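Skuvwood kitchen robot back at work after cable change

1/18/19

The two-armed robot in the test kitchen at Skuvwood is working again after a stop of nine days. The team at Urley, which looks after the machine, changed the cables of one arm and set the hand again from zero.

The trouble came slowly. In the weeks before the stop, the thumb began to close late, and sometimes it did not close at all when the wrist was turned far to one side. The control program wrote 57 faults of the same type in one week. First the team suspected the motor of the thumb and ordered a new one from Gelberg. The old motor was then tested on the bench and it was good. The fault was in a signal cable, which had become weak where it bends near the wrist.

The new cables are run along the outside of the arm with more slack than before. When they are too short, they pull at the connectors each time the elbow opens. When they are too long, they can catch on a drawer or a door handle. Kagiso Mkhize made the final length after trying the arm in all the positions which the kitchen work needs, with the low freezer drawer as the most difficult.

After this the hand was calibrated. Each finger is opened to its end stop, the zero is saved, and the hand then goes to a drink can on the counter and must hold it without pressing in the side. The grip limit was put a little lower than last year. 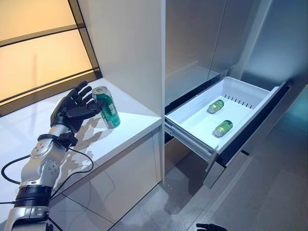
Mkhize said that the can test is still the best one they have, and that she would not let the robot touch a glass before it has passed with cans many times in a row. The plan asks for 98 good grips out of 100, and she would like the same result again after the arm has been running for a full day, when the joints are warm.

The cable will now be checked every 287 hours of work. The wrist screws are checked at the same time, and the connectors are pushed in by hand and marked with a paint pen, so a loose one can be noticed early.

A second set of cables is kept on the shelf at Skuvwood. The other arm will get the same change in April, together with the yearly service. Until then it works with a reduced wrist angle. The Gelberg motor is kept as a spare part.

Contact the news desk | © 2019 Pongsiri | Back to top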